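Fruit at the front desk: is anyone eating it?

Back in April the office on the second floor of the Bundgaard building swapped its snack drawer for free fruit. The pitch, from Preben Juhl, was that people would eat fewer cookies if something better was within reach. I said at the time that I'd believe it when I saw a drop in the cookie order. I have now seen the cookie order, and I'm still waiting.

The fruit costs us 344 a month, delivered by Vorklow. For that we get apples, pears when they have them, and bananas that go from green to brown over a weekend. Preben says the baskets come back empty on Fridays. Maybe so. An empty basket tells you the fruit went somewhere – it doesn't tell you it was eaten, and Fotini Vasilakis has admitted that a fair share of it goes home to her rabbits.

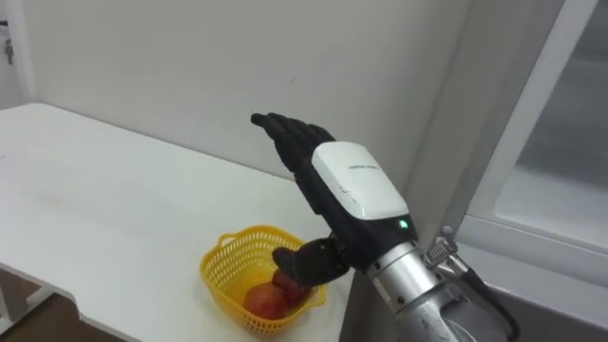 Two red apples in the yellow basket, on the white table.

The baskets themselves I have less to complain about. The yellow plastic ones replaced a big ceramic bowl where whatever was at the bottom stayed there until it leaked. With open sides you can spot a bad apple before you put your hand on it, and the whole thing can be rinsed in the sink. They are small, though. Put in more than a few apples and they press against each other, and then you get bruises, and then people pick around the bruised ones and say there's no fruit left.

Brynhildur Frandsen wants to fix this by ordering bigger baskets. I'd order less fruit. We could try two deliveries a month instead of four and see if anyone complains. My guess is that the rabbits would be first in line.

As for the white table, it marks easily and a dry paper towel does very little for it. There's a cloth under the sink. Please use it, and please don't leave cores in the basket with the good apples.

The Vorklow order comes up for renewal on Monday, August 12, 2024. If you really do eat the fruit, tell Preben before then. If you'd rather have the snack drawer back, tell me.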